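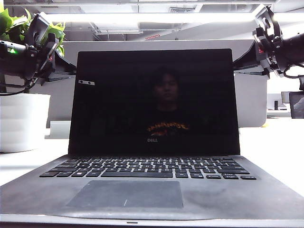 Kári Toft masters records in a former dairy office outside Pivascombe, and most of the people whose music he works on have never been there. They send files and he sends files back. In 2024 he finished 341 tracks this way, the bulk of them for small labels that press a few hundred copies and sell them at shows.

The room is narrow, with a low ceiling and a heavy door. Toft treated the walls himself over one winter, then took half of it down in April when he decided the place sounded too dead to work in. "You come out of a room like that and you've made everything too bright," he says. "I had to redo an entire album. I didn't charge for the second pass."

He trained as a cutting engineer, making lacquers for vinyl, and still thinks like one. Too much low end spread across the stereo field can throw a needle out of the groove, and harsh "s" sounds tear on the inner tracks. When a mix arrives with either problem, he would prefer to send it back with a note than try to fix it at his end. Some clients find this irritating. Hernán Castaño, who runs the label Jelilier, did at first.

"I sent him 10 songs and he returned five of them," Castaño says. "The note on one of them was two words long. It said 'vocal, no.' I called him up and we argued for an hour, and then I remixed it."

Castaño has used him for every release since, including the Guzmán record, a set of slow guitar and accordion pieces recorded in a school gym. The gym gave the accordion a long tail that piled up around the low mids. Toft cut a little there, left the rest alone and put the album out quieter than most of what it would be played next to. Castaño worried about that too. Reviewers mostly wrote about the accordion.

Toft's equipment list is short. He has one pair of speakers, bought used, an equalizer built for him by a friend at Gilel, and a compressor he switches in on around half the jobs. He is not interested in talking about any of it. He will talk for a long time about track spacing, the gap between one song and the next, which he sets by ear after playing the last 30 seconds of each song. Streaming services keep those gaps, he points out, as long as people play the record in order.

He charges by the track, with one round of changes included. Rush work costs more, and he takes very little of it.

Next up is a choir recording that has already been back to the mixer twice. Toft thinks the third version is close. The sopranos are still a bit loud in the second piece, and he has written to say so.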